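From: Kaisu Lappalainen
To: handheld-demo list
Subject: Re: [handheld-demo] Transparent objects, section 3 of the practice note
Date: 12/6/25

Marlene Paiva wrote:
> Section 3 says every container has to be "clearly distinguishable from the
> work surface." Read literally, that rules out clear plastic on a white table.
> Ruan has 133 episodes of the brush task in the Widum set that would fail.
> Do we drop them, relabel them, or change the wording? I would rather not
> have reviewers deciding this one episode at a time.

Marlene,

I vote for changing the wording. The sentence was written in November with opaque bins in mind, and it mixes two separate requirements. One is that a reviewer can tell where the container is. The other is that a reviewer can tell which compartment the object is meant for. Clear plastic on white usually meets the first. The second depends on the view and the lighting, and that is where the note should be strict.

The organizer is a fair test case. The outer walls can be located from the corners, the base edges and the shadow. The dividers show only as thin gray outlines, with reflections layered over them, and they differ in height.
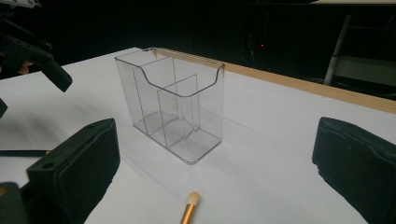
Clear organizer and makeup brush, view from one hand-held gripper.

Proposed text for section 3:

3.1 Transparent containers are allowed. The rim and base must be traceable by eye in the opening view of the episode.

3.2 Where a container has internal dividers, the target compartment must be named in the task string. "Put the brush in the organizer" is not sufficient if placement is scored by compartment.

3.3 Compartments are named from the operator's side of the table, left to right. Divider height is not to be used as a name.

3.4 Do not add tape or markers to a transparent container partway through a set. If markers are used, they go on before the first episode and are recorded in the setup sheet.

3.5 Cables may cross the table outside the path of the grippers. Record their position in the setup sheet if they remain in view.

On the existing 133: keep them, flag them as "compartment unspecified," and leave them out of any placement score. Mackenzie can set the flag in bulk in Cliketti. A reviewer still has to check each one against 3.1.

Still open is whether 3.1 should carry a minimum light level. Ruan asked for 2000 lux. I am against a number until we agree on where the meter sits.

Comments to the list, please. I will merge the text into the draft once Marlene and Ruan have both replied.

Kaisu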